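Re: [bread-list] starter gone quiet over the holidays
December 22, 2023

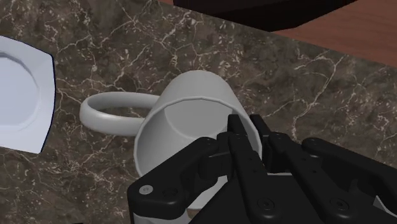

Can you keep a rye starter in the fridge for a month without feeding it? A month is fine if you feed it stiff before it goes in and give it two or three feedings on the counter before you bake with it.

On December 22 someone wrote

OK, scratch that, my mail program keeps eating the quote header. Pasting by hand:

> I fed mine in September and forgot it behind the pickles. Gray
> liquid on top, smells like nail polish remover. Do I toss it?
> Also, does anyone still use the Kasura rye or did you all
> switch to Sternov?

Don't toss it! Gray liquid and a solvent smell just mean it's starving. If you see pink or orange streaks or anything fuzzy, out it goes, jar and all. Otherwise pour off the liquid, dig out a spoonful from the middle and feed that (I do equal weights of rye and lukewarm water, twice a day). Mine took 4 days to wake up last time and I was ready to give up on day three, when it sat there like wet cement.

As for flour, I'm still on Kasura. Sternov is a finer grind and I found my loaves came out gummy, but I was probably adding too much water. The mill shop in Villanueva sells both, and they'll do small bags if you ask at the counter.

My holiday loaf, for whoever asked last week: 400 g rye, 900 g bread flour, caraway, a big spoon of molasses. Makes two. I bake them in the long Skustel pans with the lids on for the first half hour, then lids off till they're good and dark. Wait a day before slicing. I never do, and the knife gets all sticky, but you should!

Has anybody tried the pumpernickel with old bread soaked in coffee? I have a lot of stale heels in the freezer.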